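Ein Sofa neben dem Bett

Von der Redaktion der Wohnbeilage Ostow

Wer in Ostow ein kleines Zimmer mietet, der kennt die Frage: Wohin mit dem Sofa, wenn das Bett schon den halben Raum nimmt? In der Siedlung Zorura wurden im Januar mehrere Gästezimmer neu eingerichtet, und man hat sich dort für beides entschieden. Das Bett bleibt links, das Sofa kommt nach rechts, und in der Mitte bleibt der Teppich frei zum Gehen.

Am Tag vor neuen Gästen wird aufgeräumt. Die Regel im Haus ist einfach – zuerst der Müll, danach die Stoffe, zuletzt der Boden. Der Sack soll offen mitten im Zimmer stehen, damit man von allen Seiten hineinwerfen kann und nicht für jedes Papierchen zur Tür laufen muss.
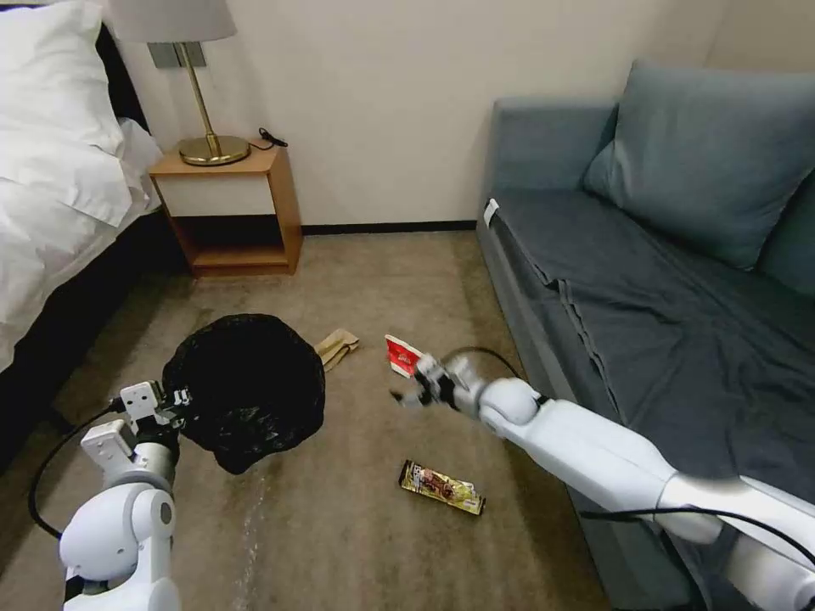

Schwarzer Müllsack auf dem Teppich, zwischen Bett und Sofa.

Für die Möbel eines Zimmers durfte man nicht mehr als 1084 Euro ausgeben. Darum ist der Nachttisch nur ein offener Kasten aus hellem Holz, mit einem Fach unten für Buch und Brille. Die Lampe mit weißem Stoffschirm hat 65 Euro gekostet und kommt von der Firma Qaisi, die in der Gegend einen kleinen Laden führt. Man könnte sich ein wärmeres Weiß für die Wand wünschen, aber das Zimmer wirkt ruhig.

Das Sofa ist blaugrau bezogen, und über die Sitzfläche wird ein dunkles Laken gelegt. Dieses Laken ist eine kluge Sache. Man wäscht es wie Bettwäsche, und der Bezug darunter wird geschont. Es rutscht allerdings, sobald jemand darauf gesessen hat, und muss dann wieder glatt gezogen werden – eine Arbeit von kaum einer Minute. 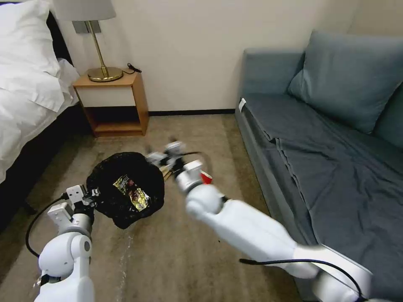
Eine Leserin aus Grorklow schrieb uns dazu, sie stecke bei ihrem Sofa das Laken hinten mit zusammengerollten Handtüchern fest, seitdem halte es den ganzen Abend. Nur beim Ausschütteln müsse man an die Handtücher denken.

Den Teppich saugt man in Zorura immer vom Fenster zur Tür, auch unter der Bettkante, wo sich der Staub gern sammelt.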